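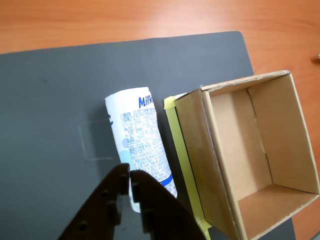
4 min read

Ticket 2357 – Milk container drops or slides before it reaches the box
Project: Petcombe College robotics course, Grocery Sort assignment
Opened by: Ilham Nasr
Assigned to: Rodrigo Valente
Priority: Normal
Status: Closed

Original report (Ilham Nasr)

Our team is on the Grocery Sort assignment, bench 3. The arm has to pick up the milk from the gray mat and put it in the cardboard box on the right. Other items work. The milk does not. Either the fingers close and the container slides out toward the back of the mat, or they get hold of it and it falls out on the way over to the box.

We are running the class pick script with no changes except the object list. Gripper is the standard two-finger one with the teeth on the inside edges. The container is lying on its side, at an angle, with the Milk label up. The rules say the item can be placed at any angle so we can't just turn it straight.

Things we tried before opening this:
- Restarted the arm and the controller
- Slowed the closing speed
- Raised the grip force one step, which made the sliding worse
- Wiped the fingers

We have the checkpoint at the end of February and would like this fixed before then.

Reply (Rodrigo Valente)

Thanks. A few questions before I come over.

1. When it slides, does it go straight away from the fingers or does it turn first?
2. Where does your script think the center of the container is? Turn on the overlay and write down what it shows.
3. Has anyone moved the box since you calibrated? It should be taped down with the yellow-green tape along its left side.
4. Which version of the Skinner planner are you on? It prints on the first line of the log.

Please don't raise the force again for now. The side of the container is curved, and if the fingers meet it off center, more force just squeezes it out faster.

Reply (Ilham Nasr)

1. It turns first. The bottom end swings to one side and then the whole thing goes.
2. The overlay puts the center too far left, past the edge of the container. It looks like it is on bare mat.
3. The tape is still on. I don't think the box moved, but I wasn't here for the first calibration.
4. It says planner 4, same as the handout.

Also, the angle it reports keeps changing between runs even when we don't touch anything. Sometimes it is close to right and sometimes it is almost flat across the mat.

Log, bench 3 session (Rodrigo Valente)

Started 1730. Ilham ran the script, I watched the overlay and kept notes.

Test A. Milk left where it was, detection only, arm parked. The outline covered the container and also a patch of mat to the left of it. The reported center was pulled left to match. This agrees with what Ilham wrote.

Test B. Looked at the mat from low down. There is a thin clear rectangle lying right beside the container. It looks like plastic or acrylic. From above you can hardly see it, only a pale line where the light catches the edges. The depth reading goes bad over it, and the script joins the bad patch to the nearest object.

Test C. Took the clear piece off the mat. Detection only. The outline now fits the container and the angle stays the same from run to run.

Test D. Full pick, grip force back to the class default. The fingers closed on the container and it did not turn. It lifted, but came out of the fingers partway across.

Test E. Same as D with the grasp point moved up from the lower end toward the middle. Held all the way and went into the box.

Test F. Turned the container so it lay at a different angle and ran it again with the settings from E. It caught the rim of the box on the way down and landed outside.

Test G. Re-ran the box calibration. The saved corner was off by a small amount toward the mat. Repeated F and the container went in.

Findings

There were three separate problems, which is why no single change helped.

- Clear piece on the mat. This caused the bad center and the changing angle, and the sliding came from that.
- Grasp point too near the lower end. The class script picks the end closest to the gripper. That is fine for the short items but not for a long one like this – it tips once it is off the mat.
- Box corner out of date. The saved file had the bench 4 name on it, so I think it was copied over when the benches were set up.

Changes made

In the team's object list, the milk entry now has grasp set to "center" in place of "near_end". Box calibration saved again under the bench 3 name. Grip force back to default. No change to the planner.

Reply (Ilham Nasr)

Ran it again with the rest of the team and it is picking the milk from every angle we tried. One question: the Ivent bottle is about the same shape as the milk. Should we set that to center too?

Reply (Rodrigo Valente)

Yes, set it to center. Leave the Gridia tin on near_end, it is short enough.

Check the mat with a light from the side before you calibrate. I'll add that to the bench sheet. If the center jumps again with a clear mat, reopen this ticket and attach the log from the bad run along with one from a good run.

Closing.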